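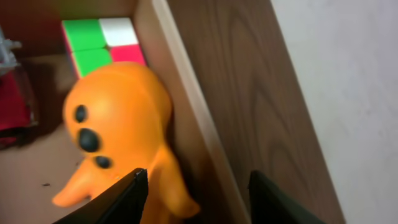 The **Nodton–Prulto merger dispute** was a commercial disagreement between the holding company Nodton and the regional broadcaster Prulto over a failed share purchase. It centered on a deposit of 410 million reais that Nodton paid when the two sides signed a preliminary agreement. The dispute ended in a private settlement.

## Background

Prulto was founded by Genivaldo Bragança as a radio company and later moved into cable television. By the time of the talks it ran 13 local stations and a small production unit, Flusorska, which made children's programs. Bragança and his family held most of the voting shares.

Nodton, led by Rosângela Evangelista, had interests in shipping and paper. It first approached the family through the banker Thaddeus Rosenthal, who had advised both companies in the past. Prulto's minority shareholders later criticized his role, although no complaint was filed against him.

## Preliminary agreement

The agreement was signed in August. Nodton was to buy 42 percent of Prulto in two stages, with the deposit counted toward the first. The text gave the buyer 35 days to inspect the accounts. It allowed the seller to keep the deposit if the buyer withdrew "without just cause," a phrase that was not defined.

During the inspection, Nodton's auditors questioned the value given to Flusorska's program library. Several titles had been licensed abroad under contracts that barred a change of owner without consent. Evangelista asked for a lower price. Bragança refused, and Nodton withdrew before the period ended.

## Arbitration

Nodton demanded the return of the full deposit. Prulto replied that the licensing contracts had been listed in an annex and that the buyer had accepted them by signing. The case went to a sole arbitrator, Glenys James, under the terms of the agreement.

In an interim ruling, James found that the annex named the contracts but left out the consent clauses. She did not decide whether this amounted to just cause. The parties settled before the final hearing. The division of the deposit was not made public.

## Aftermath

Bragança stepped down as chairman and was replaced by Washington Rangel, formerly the head of advertising sales. Under Rangel, Prulto sold Flusorska to the distributor Hodoroagă and kept its stations. Nodton made no further bids for media companies.

## See also

- Break fee
- Due diligence
- Letter of intent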